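Home | Stories | Submit | Archive | About

The Fifth Holder

Siiri Petrauskas had been told the arm at Larora stopped itself when it felt resistance. She had been told this by Kamarul Halim, who sold it, and she wrote it in her notebook with his initials beside it.

"It dropped one part," Kamarul said. "One, in 442 cycles."

"It dropped one that you saw."

The part had been picked up off the floor and given back to the machine before she arrived. She would have liked to see where it landed. Nabila Oei, who ran nights, said it had gone past her ear first, and Kamarul said it couldn't have, the grip was far too gentle for that. They had plainly had this talk before.

"Run it," said Siiri. "Half speed."
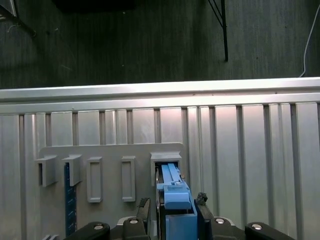 The blue part at the last holder in the row.

The arm held the part at the slot and did nothing. Siiri waited for the fault light. The panel stayed green and the log, when she leaned over to read it, said INSERTED.

"Well, it's nearly in," said Kamarul.

"Is it in?"

He looked at the panel again, as if it might have changed its mind.

"On Sunday it said that too," Nabila said. "Then it let go - sort of flicked. I wrote it up. Skukley closed it as operator error, and I was 2 metres away with a sandwich."

Siiri turned back a page and put a line through the sentence with his initials. Then she asked where the stop button was, and all three of them looked in different directions.

© Netwood Stories | Contact the editors | Back to top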